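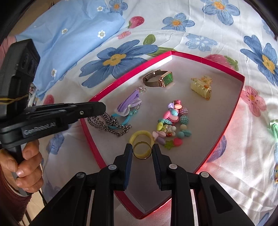
Wanted: Equipment Manager, Fumstead Freight Football Club

The Fumstead Freight are looking for an equipment manager. We play eight-man semi-pro football in a league you have not heard of, against Trunden, Nirberg and a few other towns that also think this is their year. Our last equipment manager took a job with a high school, where the pay is better and the linemen are more mature.

The job is part time during the season and full time in your head. You will be in charge of helmets, shoulder pads, game jerseys, practice jerseys, footballs, the kicking net, and a blocking sled that was bought used and has not moved in a straight line under any ownership. The sled is heavier than it looks. So is our center, and you will be asked to order pants for him.

What you'll do

Fit every player for a helmet in May and again before the first game, when they will tell you their heads have not changed. Check the fit anyway.

Inspect helmets and face masks after each game, replace worn hardware, and pull anything cracked. You have the final say on this. If you say a helmet is done, it's done, and Coach can take it up with the wall.

Wash and hang the uniforms. We have one washer, one dryer, and a rule about mouthguards in pockets that is widely ignored.

Load and unload the trailer for road games. The longest trip is Nirberg, 103 miles each way, and the visitors' locker room there is a hallway.

Stand on the sideline with a tool belt and fix chin straps while large men yell for you by the wrong name.

Keep the inventory. At present this is a spiral notebook with 20 pages missing, and we would love to see a spreadsheet. We would settle for a second notebook.

What we're looking for

You should have at least one season of work around football equipment at any level, student manager included. If your experience is in hockey or lacrosse, apply and make your case. You need a driver's license and a clean enough record to be insured with a trailer. You must be able to lift 50 pounds repeatedly and be on your feet for a whole game plus the part afterward when everyone else is eating.

Sewing is a plus. Sewing while a running back is still wearing the jersey is a bigger plus. Certification as an athletic equipment manager would be wonderful and would make you the most qualified person in the building, a title you'd win by a wide margin.

We are not looking for someone who wants to call plays. We already have several of those, and they sit in the stands.

Pay and other temptations

The pay is $600 a month from May through the end of the season, plus gas on road trips and a meal after every game. The meal is sandwiches. There is a small bonus if we make the playoffs, and it has remained very affordable for the club.

You also get two season passes, a team jacket, and your own key to the equipment room at Fonseca Field. The room has a window, though it looks out on the back of the concession stand.

Fonseca Field seats 2187 when the bleachers are all open. You'll never have trouble parking.

How to apply

Send a resume and a short note to Afonso Matos, general manager, at the club office, or drop them in the mail slot at Fonseca Field (the green door; the other slot belongs to the parks department and they don't forward). Tell us what you've worked on, when you could start, and how you'd handle a linebacker who insists his lucky cleats are still one pair of cleats. Two references, please, and only one of them can be your mother.

Applications are due by 10/18/20. Interviews will be held at the field and will include a look at the sled. Bring gloves.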